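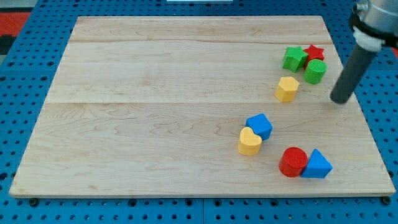

Lornum toy library reopens with 1,522 items and a strict view on foam

LORNUM – The Lornum Toy Library opened its doors again on August 2, 2025, after a five-week closure spent sorting, scrubbing and arguing over what counts as a complete set.

The library, which lends toys to families the way other libraries lend mysteries, now has 1,522 items on its shelves. Before the closure the catalog claimed 2,481. The difference is made up of puzzles short by a piece, board games short by a board, and one entry listed only as "duck, large," which staff looked for in all three closets before striking it from the record.

Most of the summer's trouble came from the shape blocks. The library owns a great many of them, in foam, plastic and wood, and over the years they had drifted into a single bin by the door. Stars went home with the wrong sorter. Hearts came back that had never been checked out. By spring, parents were borrowing a sorter and a scoop of blocks and hoping for the best.

The new system puts an end to the scoop. Every set of blocks is laid out on a maple board at the front table when it comes back, checked against a card, and bagged before the borrower leaves. The chunky foam sets, in red, green, blue and yellow, go through the same routine as everything else, although a star is a star and the average two-year-old has never cared which box it came from.

"We used to say we'd sort it out later," the library said in the notice taped to its door. "It is now later."

Cleaning rules have changed too. Foam pieces are wiped with mild soap and left on a rack overnight, so a set returned in the afternoon will not be available again until the next day. Wooden toys get a damp cloth. Anything with batteries must come back with the batteries taken out, a rule that several parents at the reopening greeted with visible relief, particularly those who had spent time with the talking fire truck.

The renovation cost less than expected, mainly because there was less of it than expected. Bulten, the hardware store across the street, supplied shelving at a discount. The bakery Jõgi sent over rolls, which were gone before the ribbon was cut. A plan to repaint the ceiling was put off until someone agrees on a color.

By closing time the library had signed up 41 new families and lent out more than 200 toys. The train table was reserved through the end of the month before lunch. The wooden xylophone, available at all hours and in excellent condition, remained on its shelf.

Membership is free for residents of Lornum and Skander. Families may borrow up to four toys at a time for three weeks, with one renewal. Late returns carry no fine, but the borrower's card is set aside until the toy turns up – a policy the library describes as gentle and regular users describe as effective.

Single blocks found under sofas may be dropped in the box by the entrance at any time, without explanation. The box had already been emptied once by midafternoon.

The library is open mornings and early evenings in the old post office building on Mill Street. Parking is behind the building, next to the bottle return.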